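Moltine Sealer for Stone Countertops: Frequently Asked Questions
Last revised September 12, 2018

Which Moltine product do these answers cover?
The water-based penetrating sealer sold in quart and gallon containers. The older solvent version was withdrawn in February and has its own data sheet. Do not mix the two, even if the labels look alike.

Does my countertop need a sealer at all?
Test it. Put a tablespoon of water on a clean part of the surface and leave it for 15 minutes, then wipe. If the stone has darkened, it is absorbing water and should be sealed. If it has not, a sealer will stay on top and dry to a haze. Many dense granites fall in the second group. Most marbles and limestones fall in the first.

Will sealing prevent etching?
No. Etching is a chemical reaction between an acid and the calcite in the stone. Lemon juice, vinegar, wine and some bathroom cleaners will dull polished marble whether or not it has been sealed. A penetrating sealer slows the absorption of liquids and so reduces staining. Those are separate problems with separate repairs.

How do I prepare the surface?
Remove everything from the counter. Wash with a pH-neutral cleaner, rinse twice, and let the stone dry for 24 hours. Stone that still holds water will not take up sealer evenly - the usual cause of a patchy result. Old wax or topical coating must be stripped first. We test with Garrido stone stripper, but any stripper rated for calcite stone will do.

How much will I need?
One quart covers 50 square feet of honed marble with two coats. Polished stone takes less. Very open limestone can take twice as much, so buy accordingly.

What is the application procedure?
Apply with a lint-free cloth or foam pad. Keep the surface visibly wet for 7 minutes, adding sealer where it soaks in. Wipe off all excess before it dries. Repeat after one hour. Buff with a dry cloth.

I left it too long and now there is a film. Can it be removed?
Usually. Wet a cloth with fresh sealer, rub the film until it softens, and wipe dry at once. If it has been there more than two days, use the stripper and start again.

When can I use the counter?
Light use after four hours. Keep water and oil off it for 24 hours. Full cure takes three days at room temperature and longer in a cold kitchen.

How often should it be resealed?
Repeat the water test once a year and go by the result. In our abrasion test on honed Vedex marble tile, water absorption began to rise after 3,000 wipe cycles with a damp sponge. Kitchens vary too much for that to be converted to months.

Can I use it on engineered quartz or laminate?
No. Neither is porous enough, and the residue is difficult to remove from textured laminate.

Will it change the color?
Slightly, on honed stone. Brown and gray stones may deepen by a shade, and pale veins generally show little change. Try an inconspicuous area first - behind the faucet is a good place.

Is it compatible with Truvbridge color enhancer?
Yes, if the enhancer goes on first and cures for 48 hours. Applied over our sealer, it will not penetrate.

How should leftover sealer be stored?
Tightly closed, above freezing, and out of direct sun. An opened container keeps for one year. Discard it if it has separated and does not recombine when shaken.

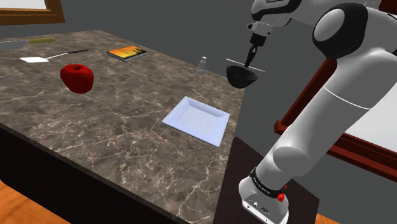

Reader comment, posted under the resealing question: I would add that the water test should be done in more than one place. On my marble the strip next to the sink darkened in five minutes, and the far end showed nothing at all after the full 15. I resealed only the sink end and buffed well past the join, and the finish came out even.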